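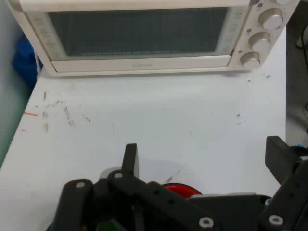 From: Farzana Ghumman
To: small-ovens list
Date: Dec 5, 2020
Subject: Re: Rye loaves splitting along the side

Nektarios Karras wrote:

> I've been making the Vusomstead rye every week since the start of November and the last four loaves have all torn open along one side, just above the rim of the pan. The crumb is fine and the taste is fine. I slash the top a half inch deep, same as always. The only thing I changed is the flour. The store was out of Adine so I bought Kazmi medium rye. Dough weight is the same as before. I let it rise until it's level with the rim. Is it the flour, or am I cutting it wrong?
>
> Also, does anyone still have the old starter schedule? The link in the archive is dead.

Nektarios,

I had the same trouble with Kazmi last winter. It takes up more water than Adine does, so at the same recipe weights you get a stiffer dough, and a stiff dough rises slowly. If you're going by the clock at all it will go in too early and tear once the crust sets. You say you go by the rim, which is better, but on my pans level with the rim is still a little short. I wait until there are pinholes on the surface, nine or ten of them, and then it goes straight in.

What I do now with Kazmi:

- 203 grams of water in place of the 169 on the recipe card
- everything else as written
- 29 minutes covered with foil, then uncovered until it's done

The dough will look too wet. Leave it alone and smooth the top with a wet spoon. I stopped slashing it after the second loaf and it made no difference that I could see.

One more thing to check is where the tear is. If it's always on the side facing the same wall of the oven, then it's partly heat. Mine ran hot on the right and I was turning the pan halfway, which helped — but only if I turned it before the crust had any color. After that it's too late. A cheap oven thermometer moved from side to side will tell you in one afternoon.

I haven't tried the Wostano rye. Somebody here was going to compare it with Adine and I never saw the results. If that was you, please post them even if they're rough.

On the starter schedule, I have a paper copy with my own notes all over it. I'll type it up this week and send it to the list as plain text, since attachments get stripped. The feeding amounts on it are for a kitchen a good deal warmer than mine, so expect to adjust them.

Farzana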